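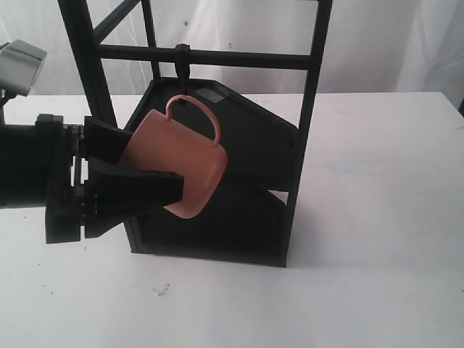

30/08/2026. Cuaderno de esmaltes, serie Ludham. Sigo con el problema del picado en la base Lendach, que arrastro desde junio. La hornada 11 salió con menos poros que la anterior, pero el borde de las placas de ensayo queda mate. Como referencia de brillo para anotar las placas uso la taza color salmón: superficie satinada no, brillante, con reflejo suave a un lado del cuerpo. Las placas 3 y 4 no llegan.

Molienda: 624 g de mezcla seca, tamizada dos veces. Densidad sin medir, el picnómetro sigue en Gillies. Inmersión y secado al aire, 20 h.

Curva: igual que la 10 hasta la meseta; meseta alargada a 15 min. Enfriamiento libre. El termopar de abajo lee más bajo que el cono, revisar antes de sacar conclusiones sobre el borde.

Sílice: queda medio saco de Irkum. El lote nuevo es más grueso al tacto. No mezclar con el viejo hasta pasar placa.

Pendiente:
repetir 3 y 4 con capa más gruesa
probar sin bentonita
limpiar la placa del estante inferior, tiene gota pegada
pedir conos

Quien cargue el horno, que apunte la posición de cada placa. En la 11 falta la de dos.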